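Paring back the wardrobe, part two

18/02/2025

A few people asked how the clothes cull went after my last post, so I'm writing up the rest of it. Short version: the wardrobe is smaller, the spare room is usable again and I still own too many jumpers.

To recap, I moved into the flat on Koivisto Street with everything I'd been storing at my parents' place, and most of it was clothes. Some of it dated back to uni. I'd paid to move it all across town without opening a single bag, and then it sat in the spare room for most of a year. In April my cousin wants to stay for a fortnight while she looks for a rental, so I finally had a deadline.

My first attempt failed because I tried to do the lot in one day. I pulled everything onto the bed, got tired by lunch and had to shift the heap to the floor so I could sleep. It stayed on the floor. The second attempt went better. I did one kind of thing per night, after tea, and stopped when that kind was finished even if I felt like going on. Trousers one night, shirts another. T-shirts took two nights.

I worked with three piles: keep, pass on, rag bag. I had tried a "maybe" pile the first time and it swallowed everything. My friend Gintarė Paju does this sort of clear-out every spring and she told me to drop it. Her rule is that if you need to argue for a shirt, it goes. I didn't follow that strictly but it helped with the business shirts, which I'd been keeping for a job I left in my twenties.

T-shirts were the hard ones. They're cheap, they don't take up much room each and every one of them is attached to something. I have one from a fun run I didn't finish. I have two from a bottle shop that closed. The ones with blocks of colour are my favourites and I was never going to be sensible about those.
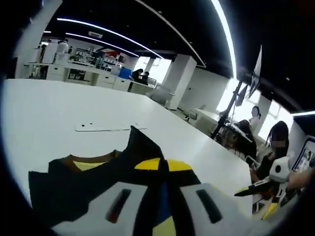
Black, navy and yellow, brown at the collar. Keep pile.

What surprised me was how much had been ruined by the way I'd stored it. The bags were plastic and the shed at my parents' place gets hot. Elastic had gone brittle in all the shorts. A wool jumper I was looking forward to wearing again had moth holes under both arms. Anything with a rubbery print on the front had stuck to itself and peeled when I opened it out. If you're putting clothes away for longer than a season, wash them first, dry them properly and use something that breathes. I've gone over to cotton bags and a cardboard carton on the top shelf, and I'll check it when the weather turns.

Then there's folding. I'm not a natural folder. At home we had a drawer each and you pushed things in until it shut. I'd read about the upright method, where everything stands on its edge like files in a cabinet, and assumed it was for people with more patience than me. I gave it a go with one drawer and I've stuck with it. You can see what you've got, and you don't wreck the stack getting to the bottom one.

It took me a while to get the fold right. Chia-hao Hsueh from work used to have a weekend job at Josadier, the menswear place in the arcade, and he showed me how they did it on the shop floor. Lay it face down, smooth it from the middle outwards, bring one side in with the sleeve folded back on itself, then do the other side the same width. After that it's halves or thirds depending on the depth of your drawer. Mine is shallow so I do thirds. He can do one in the time it takes me to find the shoulder seams. 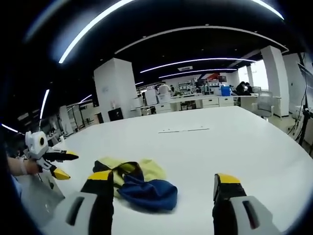 The smoothing is the bit I used to skip, and it makes more difference than the folding. A soft cotton tee will hold whatever crease you leave in it. If it goes in the drawer bunched at the side, it comes out bunched at the side, and you end up ironing a t-shirt, which I refuse to do. Heavier cotton is more forgiving. Thin stretchy stuff won't stand up at all, so I've given up and rolled those.

A good flat surface matters too. I'd been folding on the bed, and a doona is about the worst thing you can fold on. Everything sinks. A table at waist height saved my back and made the edges straighter with no extra effort on my part. 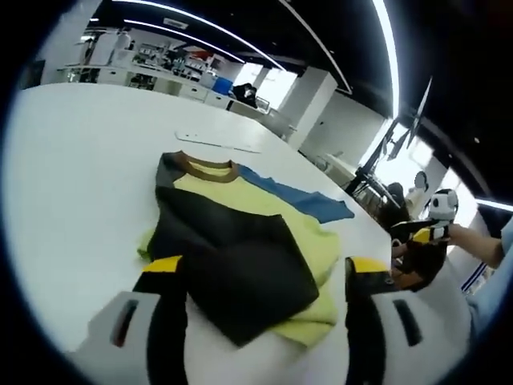

Colour-blocked tee with the black panel folded over the middle.

Passing things on was more work than I'd expected. The op shop nearest me wasn't taking clothing the week I rang, so I booked a pick-up through Petance, a small local outfit that collects in our area and sorts for a few charities. They want everything clean and bagged by type, and they don't take underwear or single socks. Fair enough. I put out six bags. The pick-up was a day late but they rang to tell me.

The rag bag went to the bloke downstairs, who restores motorbikes and was pleased to have it. Old flannelette is apparently the best thing for polishing.

I bought one new thing for all this, a set of drawer dividers from Odik. They're a bit flimsy and one doesn't lock at full length. For socks they do the job. I wouldn't bother with them for anything heavier.

Still to do: coats, shoes, and a suitcase of linen that isn't mine. I'll ring Mum about the linen this week.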